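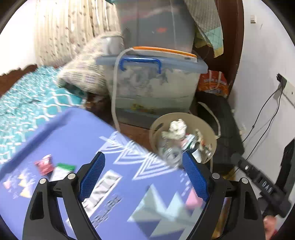 What should I do if my robot vacuum stops with a hot smell and a jammed brush?

Switch it off at the power button, keep it away from its dock, and let it cool on a bare hard floor or tile before you open it. If the smell is coming from the battery side, or the case looks swollen, don't open it or charge it again, and call the maker.

I can give you that answer quickly now, but one evening in December it took me a good deal longer. Our Zullis was doing the bedroom while I was in the kitchen up to my wrists in dumpling dough, and I heard it change its tune. Anyone who has lived with one of these machines knows the ordinary hum, and you stop hearing it after a while, the way you do a refrigerator. Well, this was a sort of groan, and then a tick-tick-tick, and by the time I had wiped my hands and gotten down the hall it had given up and there was a smell like a hair dryer that has been dropped once too often.

It had swallowed a candy packet, one of the small shiny ones. The packet had gone in flat and wound itself around the brush, and then the lamp cord had gone in after it. The poor thing had been pulling against the cord for who knows how long! The lamp was on its side and the outer covering of the cord was chewed almost through in one spot. I don't mind telling you I sat down on the bed for a minute.

Bedrooms are the worst room in the house for this, I think. We keep the kitchen floor clear without being told, but a bedroom collects things: storage boxes, a bag or two by the wall, a mat on the floor, a little wastebasket filled right up. Two small packets lying on a purple mat don't look like trouble when you walk past them. Neither do black cables running down the wall from a socket, or something long and white looping to the floor beside a box. To a machine with a spinning brush, every bit of that is string.

Getting the brush clear

Turn the machine off completely before you turn it over. Sending it back to the dock or pausing it from your phone doesn't count (mine started up again in my hands the first year we had it, and I threw it, I'm sorry to say, into the laundry). If a cord has been caught, unplug that cord at the wall first, even before you touch the robot.

Take off the brush guard and lift the brush straight out. Snip what's wound around it along the length of the brush with small blunt scissors, and pull the pieces away by hand. Don't use a knife. I did once, and took off a strip of bristles along with the thread. Look in the end caps too, where the brush sits in its sockets, and pull out any hair or slivers of plastic with tweezers. Plastic film likes to hide in there and it can soften from the rubbing, and then you'll have a squeal the next time and think the bearing has gone.

Spin the brush with a finger once it's back in. It should turn easily and not catch.

Then the side brush, which on ours is held with one screw. Put the screw in a saucer.

About that cord

Throw it out. I know it's only a nick. My neighbor Vlasta Kollár, who wired half of Risstead before she retired, looked at mine and held out her hand for it, and that was the end of the discussion. Tape over a chewed lamp cord is not a repair. She fitted a new one for me the same evening, and stayed for dumplings.

If it was the robot's own charging cord that got chewed, order the proper replacement from the maker and leave the robot uncharged until it comes.

The first run afterward

Stay in the room. I gave mine a short run on the bare floor with the bed skirt tucked up and stood over it like a hen. Feel the underside when it's done. A little warmth is ordinary, but if it's too hot to keep your palm on, or the smell comes back, put it aside and have it looked at. Ours has never been quite as quiet as it was, but it runs cool.

What we do differently now

The floor gets a walk before the robot does. I go around with an old bread basket and pick up wrappers, hair ties, socks, receipts, anything light, and I do the corners next to the wastebasket twice, where the things that missed end up. A wastebasket that's heaped over gets emptied first. Ours used to get bumped, and the top layer came down right in the robot's path.

Cables go up. We have stick-on clips along the baseboard now and a box with a lid for the power strip, and whatever can't be clipped gets looped and laid on a shelf. Cloths and bedspreads that hang to the floor get folded back, too. Thin mats with loose corners I roll up and stand behind the door.

We also stopped running it when we're out, or asleep. My husband thought this was silly, having bought the thing so that it would clean while we were at work, but he is the one who had to go and buy the new lamp shade.

Clean the brush every 2 weeks if you have long hair in the house or a dog. With just Oda (our cat, short-haired, very dignified) I get away with once a month, and I do it at the same time as the filter so I don't forget either one.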